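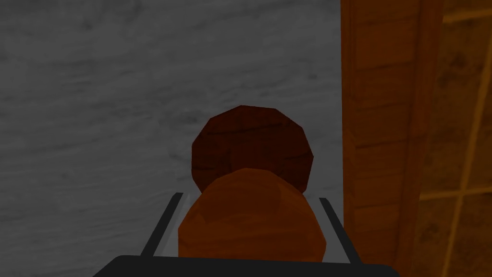
3.2 Presupuesto y plan de adquisición

La compra se planteó en dos fases. Primera: simulación, sin hardware propio, con las licencias del entorno Wan ya pagadas por el departamento. Segunda: una pinza paralela de dos dedos y su controlador, a elegir entre Bakota y Bavavitz. Oferta de Bakota, 3617 euros, IVA aparte. La de Bavavitz sale más barata de entrada pero no incluye dedos de repuesto (885 euros el juego), y el plazo de entrega no quedó por escrito.

Figura 4. Entorno simulado: pinza de dos dedos y dos objetos redondeados, el marrón rojizo detrás del naranja.

El criterio de compra fue el coste por ensayo útil, no el precio de catálogo. Se fijó un mínimo de 1000 agarres simulados por modelo antes de pedir nada. Objetos redondeados primero, son los que más condicionan la apertura y el material de los dedos (véase tambien la sección 2). Mantenimiento: partida aparte, pendiente. Transporte desde Lemcombe, a cargo del proveedor según Tsao; falta confirmarlo.

Hsu propuso alquilar cuatro meses en vez de comprar. Descartado de momento, la fianza no cabe en la partida de este ejercicio. Se revisa en octubre, con los resultados de la primera fase y las dos ofertas actualizdas.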